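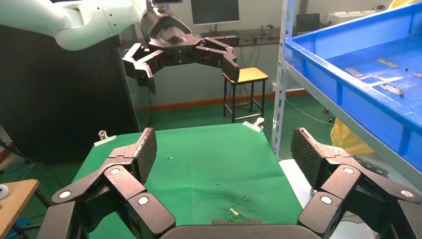
Last updated: April, 4:15 pm

Ticket 127 -- Umden cell, right gripper drifting off on close
Status: open, watching it

Okay, picking this one up again. The short version is that the right gripper on the Umden cell closes fine for a while and then one finger starts getting there late, so the two pads meet crooked and anything thin gets spun around instead of picked up. The left one has been behaving itself the whole time (knock on something).

First thing I did was swap the two control cables at the Burkine box. Fault stayed with the right gripper, so I put the cables back and stopped blaming the box. Then I re-zeroed both hands with the fingers spread and the arms parked over the green cloth, ran 15 open/close cycles, and got 2 bad closes. Better than before, but I still wouldn't leave it running over lunch!

Next I went after the joints. The white caps are a pain to get a fingernail under, so use the flat plastic tool in the drawer and please don't use a screwdriver. The middle joint on the late finger felt gritty when I moved it by hand with power off. I wiped it out, put one small drop of the Barbosa oil in there and worked it back and forth for a few minutes. Felt a lot smoother after.

While I was at it I cleaned the diamond pads with a dry brush. No alcohol on those, the Ulevska sheet says it dries them out. I also pulled the cloth tighter and put the binder clips back on the far corners -- it had been creeping toward us, and a fold in the cloth throws off the touch-down height.

Ran it again after all that. 8 cycles, all clean, then I had to give the cell back to the afternoon people.

Still to do:
Longer run, at least 127 cycles (yes, same as the ticket number, easy to remember)
Check the wrist screws on the right arm once it's warm
Order spare caps, one of ours has a hairline crack

If you see the late finger again, write down the time and which joint before you hit reset. The log only keeps the last fault and I keep losing the one I want.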